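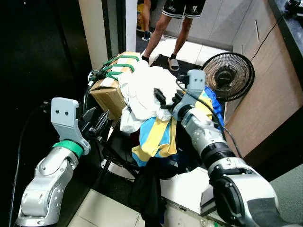 Clearing the floor before you power up two arms

Last updated: Tuesday, September 6, 2022
Reading time: 4 minutes
Print this page | E-mail this page

I've been running two-arm clothes sorting at Skiltberg since last July, and the question I get most from new people is some version of "okay, but what do I do first?" So I wrote down what I do first, and second, and so on. It's our house practice and it sits on top of whatever safety rules your site already has (if the two disagree, follow the stricter one and then come argue with me). I borrowed plenty of it from Mikkel Holst, who wrote the original checklist for our Irkirness room, and I've cut the parts I never saw anyone use.

You'll need a roll of floor tape, a clipboard or a phone, and 10 minutes. Really, 10. If it takes you two, you skipped something.

Step 1. Look down

Start with the floor, all of it, from where the base stands to just past the pile. I'm looking for anything that can roll, slide or wrap around something. Plastic bottles are my personal enemy. There's a clear one lying on the tiles near the right arm in the picture up top, and that's precisely the sort of thing I want picked up before the motors go live. A bottle under a wheel or under a heel is a bad surprise either way.

Clothes hanging off the heap count too. That black garment dangling toward the floor needs to be tucked up, especially if your pile is on anything with wheels. I've had a sleeve go under a caster and drag the whole load sideways (very slowly, which somehow made it worse).

Step 2. Stop the cart from being a cart

If the pile is on wheels, lock them. If they don't lock, chock them. Push on it with your hip, hard, and if it moves at all you're not done! A gripper pulling at a stuck shirt can tug a light cart a surprising distance, and then all of your positions are off and the arm is reaching for where things used to be.

Step 3. Follow every cord with your finger

Sounds silly, works great. Start at the plug and trace each cord to the thing it powers. You want none of them crossing the space the arms sweep through. Fans are easy to forget. Look how close the little black desk fan is to the clothes: a loose sleeve can end up against the grille, and moving air shifts light fabric while you're trying to grasp it. My rule is that fans get switched off and moved back an arm's length. Robot arm, I mean, not yours.

Then do the cables on the arms themselves. A loop over a gripper, like the black one on the right there, deserves a proper check. Move the wrist through its full range by hand or at the slowest speed you've got, and watch the loop the entire time. It shouldn't pull tight, and it shouldn't be able to hook a box corner or a collar. If it does either, re-route it and test again from the beginning.

Step 4. Decide about the heavy stuff

Boxes on top of soft piles make me nervous. Cloth squashes, the box tips, and down it comes. We take boxes off by hand first unless the box is the task. If it is the task, weigh it and write the weight on the sheet. At Skiltberg the limit for a two-arm lift is 3835 grams, which is a number we picked for our own setup, so please don't copy it. Go find yours.

Watch out for rope and string as well. The box up there is tied with green rope in a crossing pattern, and fingers that are opening and closing can get in under a strand like that. Our note for tied boxes says grip the cardboard, never the rope, and stop if a finger goes underneath.

Step 5. Mark the people line

Tape a line on the floor outside the furthest reach of both arms, plus 40 centimeters. Everybody stays behind it while the arms are enabled. Doorways are the weak spot, so the line has to cover those too, and whoever is standing in one needs to know where it is. Say it out loud. "Arms going live, stay behind the tape." I felt like a flight attendant the first month and now I don't even notice.

Shoes: closed toes, both feet, for anyone who might step over the line between runs. Slides are out. Kamol Phromma wanted me to put this one in bold, but this page doesn't do bold, so please imagine it.

Step 6. Test the stop, then start slow

Press the emergency stop before the first run of every session. Not just the first of the day. Release it, reset, and do one empty pass above the pile at low speed with both grippers open. If that goes fine, go down for your first piece, and take it from the top of the heap.

Step 7. Write it down

Date, who was there, what you moved, anything odd. Our log is at entry 606 now and I do go back and read it, mostly when something feels familiar and I can't place it. Amnuay Pongsiri keeps the blank sheets for the Saengthong room, so ask there if you run out.

One more thing on stopping mid-run. If something drops, hit stop, wait until both arms are still, and only then cross the tape. Even for a sock.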